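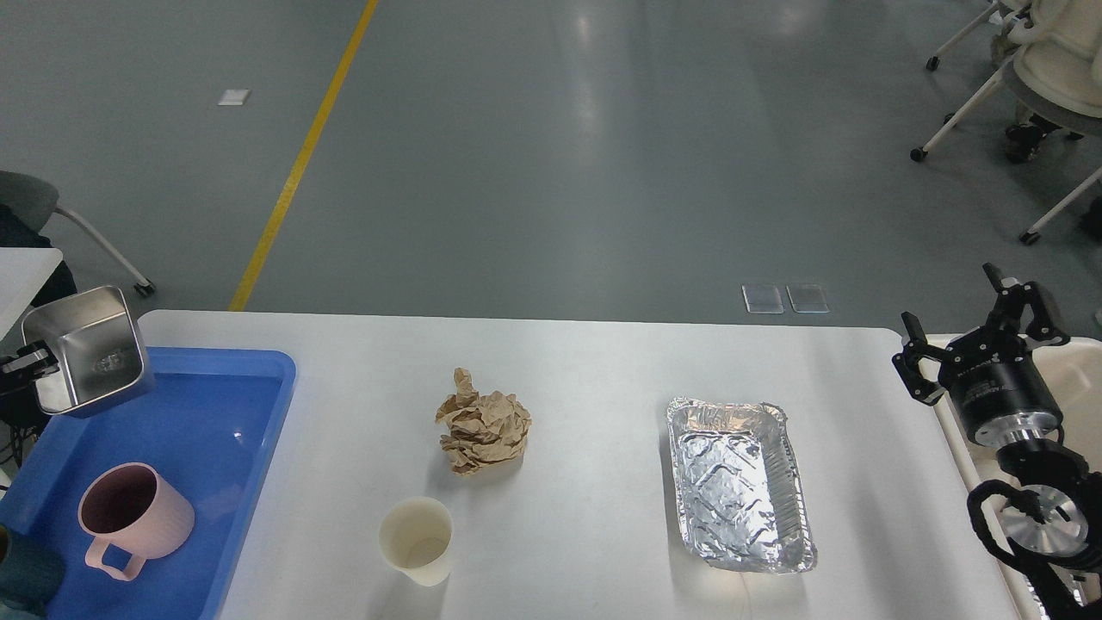 Clearing a table is still a person's job, according to Yogesh Rajput, and anyone who thinks a machine can take it over this year should come and spend a shift with one. We would like you to do that, and to write down what you see.

Celto is looking for 17 people to take part in a paid study of table clearing and sorting by robot arms. The work runs through June at our test room on the Jurkomport estate. You do not need a technical background. We would prefer people who have worked in a canteen, a café, a hotel kitchen or a shop, or who have kept house for a family.

What the study is for

Our arms have to tell a mug from a paper cup, and rubbish from something that should be washed and kept. A ball of brown paper, a foil tray and a steel container all need a different grip, and each belongs in a different place. Last year we logged 1,603 attempts at jobs of this kind. Too many needed a person to step in, and our own staff did not always agree on what counted as finished. We want the opinion of people who clear tables for a living or do it every day at home.

What you will do

You will set out tables the way you would expect to find them after a meal or a tea break, and watch the arms work through them. You mark each attempt as done, partly done or failed, and add a line or two in your own words. You will also clear the same tables by hand so that we have something to compare against. Some sessions are slow. There can be long waits while a fault is looked at, and you are paid for those as well.

Sessions last three hours with a break. Each person does six sessions, at times agreed beforehand.

Pay

£146 per session, paid at the end of each week. Bus and train fares within the county are refunded – please keep your tickets.

Who can apply

You must be 18 or over and able to stand for up to an hour at a time. Tell us if you need a stool or other changes to the set-up and we will arrange them. People who work for Rastogi or Treltia cannot take part, as both firms supply parts for the arms.

How to apply

Write to the study desk at the address below with a short note on the work you have done and the times you are free. A CV is not needed. Applications close on 07/03/2026. Everyone who writes will get an answer, including those we cannot place.

Contact: Study Desk, Celto, Jurkomport Estate | © Celto | Back to top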